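Wirlow Shoe Swap - FAQs

Questions we get most. Read these first please, we're a small team and the inbox is slow. Updated April.

What is it?

You post us shoes you don't wear. We check them, give you points, you spend the points on somebody else's. Kids' and adult sizes. Trainers, school shoes, boots, football boots, wellies if they're clean inside.

Where are you?

Sorting room and counter in Hustport. Returns only go to Urkport - different address, it's on your returns slip. Please don't send swaps there, they have to come back to us and it adds a week.

Do I need the original box?

No, but it helps a lot. Boxed pairs get 225 points as a starting figure, unboxed get less as we have to find a box for them. Any shoe box will do so long as the lid shuts without tape. Doesn't have to match the brand or even the size on the label, just cross the old label out.

How should I pack them?

Side by side, snug, lid down. Laces tucked in. If the box is too big fill the gap with newspaper. If it's too small get another box, don't squash them in, the heels fold and we can't give full points for folded heels. 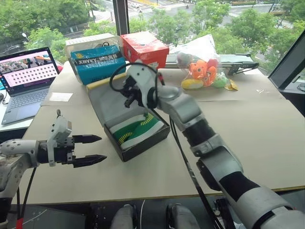
Photo: Gilmar Moura / Wirlow

Two shoes close together like the green pair with the yellow stripes and they won't slide about. Hinged lids are fine, loose lids are fine. One elastic band round the outside if you're worried. Not two, they dent the card.

Then put the shoe box in something else - a mailing bag or a bigger carton. Please don't stick the postage label straight on the shoe box. We reuse them and the label takes the top layer off.

Tissue paper?

Nice but not needed. Plain only. Coloured tissue runs if the parcel gets wet and we've had two pairs of cream pumps go pink.

Do they have to be clean?

Yes. Soles too. Knock the mud off, old toothbrush, warm water, a bit of washing-up liquid. Let them dry properly before they go in the box, overnight at least and not on a radiator. Damp shoes in a shut box for three days in the post smell terrible and we do send them back.

Take insoles out to dry and then PUT THEM BACK. We have a drawer full of single insoles.

Can I send odd shoes?

Yes if you tell us. Tick "single" on the form. Some people need two different sizes or just the one shoe, and we keep a separate shelf for it. Areeba Chaudhry looks after singles and will email you if she has a match.

What won't you take?

Worn through soles. Cracked uppers. Anything that's been chewed. Safety boots, as we can't check the toecaps. Ice skates (no room). Slippers, unless they're new with tags.

How many points will I get?

Depends on condition, not what you paid. Like new and boxed 225. Very good, a bit less. Boots over the ankle can go up to 330. Most you can hold at once is 1,000 - after that they stop adding up so spend some first.

You'll get an email when your pair has been checked. If you think we got it wrong reply to that email, dont start a new one, or it goes to the back of the queue.

How long does checking take?

Normally four working days from when it reaches us. Longer in the last fortnight of August, when everyone sends school shoes. Last August we had 1,496 pairs in and it took us well into the autumn to clear them.

Can I post more than one pair together?

Up to four. Each pair in its own box or its own bag, with the swap number on each. Not all tipped in together. We spend ages matching lefts and rights when familes send three pairs of the same black school shoe.

Where do I write the swap number?

Short end of the shoe box, pencil or biro. Inside the lid as well if you can. Marker pen goes through thin card and onto the shoes.

Can I choose the colour?

You choose the exact pair, from the photos on the listing. Colours look a bit different on different screens. Greens and blues are the worst for it. Ask before you order if it matters, for a team kit or a wedding say.

They don't fit. Now what?

Send them back within 14 days, same box, to Urkport. Try them on carpet first. If the soles are marked from outdoors we can't return the points. You pay the return postage unless we sent the wrong size, then we do.

Do you sell empty shoe boxes?

We give them away when we've got too many. Ask at the counter after 2pm. Flattened ones if you're carrying a lot. Good for storing your own shoes, lids on, a scrap of paper on the end saying what's in there.

What about storing shoes over summer?

Clean, dry, paper in the toes, box, somewhere cool. Not the loft if yours gets hot, the glue goes. Leather ones want a bit of air so leave the lid slightly up.

What's the Lunde shelf?

Shoes in narrow fittings. Called that after the old shop next door. Same points as everything else.

Can I drop off in person?

Yes, 10am to 4pm, ring the bell. Swap form filled in beforehand please. No bags left on the step, they get rained on.

I've lost my swap number

Email with your name and what shoes they were, colour and size. Areeba or Gilmar will look it up.

Still stuck?

Use the contact form. Put your swap number in the subject line if you have one. We don't have a phone line at the moment.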